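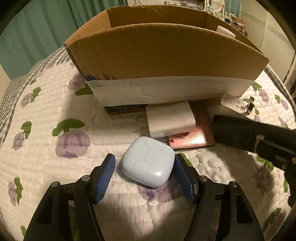
Étui d'écouteurs bleu pâle sur un couvre-lit à fleurs.

Forum d'entraide de Plokville » Vie locale » Élections et démarches

Élection partielle : peut-on retirer une procuration quand le mandataire a changé de camp ?

Posté par pervenche_du_bas, le 21 mai 2024

Bonjour à tous,

Je vous expose mon cas, qui est bête mais qui m'empêche de dormir. Comme vous le savez si vous habitez la commune (2 882 inscrits, dont une bonne moitié qui ne se parle plus depuis l'affaire du rond-point), on revote pour le siège laissé vacant par M. Ulliner, démissionnaire en février pour des raisons que chacun raconte à sa façon.

Je serai absente le jour du scrutin. J'ai donc donné procuration à mon beau-frère, bien avant que la campagne commence. À l'époque il soutenait Aslı Dönmez, moi aussi, tout allait bien. Depuis, il a assisté à une réunion publique d'Oddur Skov, on lui a servi deux verres de blanc, et il m'explique à chaque repas que la fermeture de la piscine est « un geste de courage budgétaire ». Il colle même des affiches. Il en a mis une sur sa propre boîte aux lettres, on ne voit plus le nom.

Il me jure qu'il votera selon mes consignes. Je le crois à 42 %.

Est-ce que je peux annuler la procuration sans passer par lui ? Est-ce qu'il en sera averti ? Et si je l'annule, est-ce que je peux en refaire une au nom de quelqu'un d'autre, ou est-ce que j'ai grillé ma cartouche ? J'ai appelé la mairie, on m'a dit de rappeler. J'ai rappelé, on m'a dit que la personne était en formation.

Merci d'avance, et merci de ne pas me conseiller d'en parler calmement avec lui.

Posté par Zürcher

Bonjour pervenche,

Oui, une procuration se résilie, et vous n'avez aucun motif à fournir. La démarche est la même que pour l'établir : soit vous passez par le service en ligne et vous faites ensuite valider la demande comme la première fois, soit vous allez directement au commissariat, à la gendarmerie ou au tribunal avec une pièce d'identité. Le formulaire papier de résiliation se remplit sur place en cinq minutes, hors attente.

Vous pouvez ensuite désigner un autre mandataire, et même faire les deux dans la foulée. Il vous faudra son numéro national d'électeur et sa date de naissance, donc demandez-les avant de partir, sinon vous ferez comme moi l'aller-retour pour rien. Il n'est plus obligatoire qu'il soit inscrit dans votre commune, mais c'est dans votre bureau de vote qu'il devra se présenter. Votre cousine qui habite à deux heures de route a donc le droit de le faire. Elle a aussi le droit de vous trouver pénible.

Pour les délais, il n'y a pas de date limite à proprement parler, mais la mairie doit avoir reçu l'information avant le vote. Si vous vous y prenez la veille au soir, vous risquez de découvrir que votre nouveau mandataire n'est pas sur la liste.
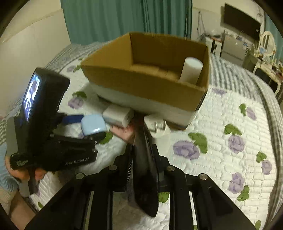
Quant à votre beau-frère, je n'ai pas connaissance d'un courrier qui partirait chez lui. Il l'apprendra au plus tard devant l'urne, quand le président du bureau cherchera votre nom en face du sien et ne le trouvera pas. À vous de voir si vous préférez le prévenir — personnellement je lui passerais un coup de fil, ne serait-ce que pour la suite des repas.

Dernier point, utile si vous changez d'avis : une procuration ne vous interdit pas de voter vous-même. Si votre absence tombe à l'eau et que vous arrivez au bureau avant lui, vous votez, et la question est réglée. Il faut seulement se lever tôt. Le connaissant par votre description, il sera là à l'ouverture avec un badge.

Posté par grurix10

le vote est secret donc de toute façon tu sauras jamais ce qu'il a mis dans l'enveloppe, ni lui ni le suivant. moi j'ai donné la mienne à ma mère pendant des années, on n'est d'accord sur rien, à 100 contre un elle votait pour elle deux fois. bon

sinon Skov a dit qu'il rouvrirait la piscine « à terme », donc ton beau-frère a même pas lu le tract

Posté par pervenche_du_bas

Merci Zürcher, c'est très clair. J'y suis allée entre midi et deux, avec ma carte d'identité et le numéro d'électrice de ma voisine du dessus, qui ne parle jamais de politique et à qui je n'ai rien demandé d'autre. Résiliation et nouvelle procuration faites au même guichet. Le gendarme m'a dit que j'étais la troisième de la semaine à changer de beau-frère.

Pour grurix10 : je sais bien que le vote est secret, mais il y a des gens dont on préfère ne rien savoir.

J'ai laissé un message au mien pour l'informer. Il m'a répondu par une photo de son affiche. Je passe le sujet en résolu.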